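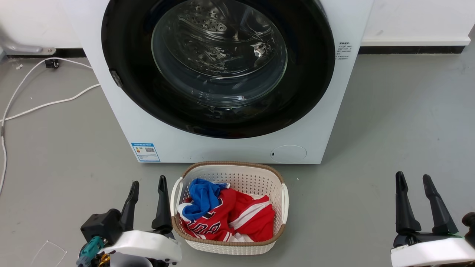 What is in Tustero? A set of 2,164 short written notes on loading, emptying and generally putting up with a front-loading washing machine, kept as one plain text file per note.

# Tustero laundry notes

Version 3, January 17, 2024. Maintained by Wenell.

Each note covers one load: what went in, which programme, what came out grey. Colours are recorded as the writer saw them, so expect arguments over "navy". Socks are logged singly, as in life. 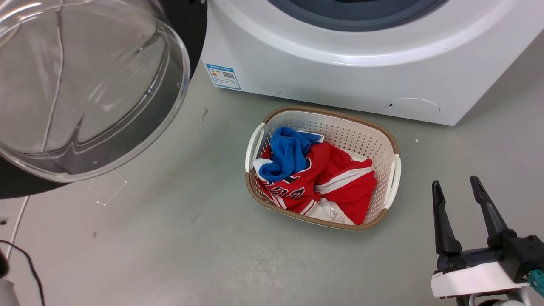 Basket, red jersey and blue garment, door open.

## Known problems

- 15 notes say only "the usual". We have kept them.
- Football shirts are over-represented. Blame March.
- "Delicates" means whatever the writer was afraid of.

## Licence

Free to use with credit to Wenell. Please don't bill us for shrunken jumpers.

Comments

paewai: Is tumble drying covered?

wenell: No, washing only.

reteck: Note 100 is a shopping list.

wenell: Fixed in the next version. We did buy the milk.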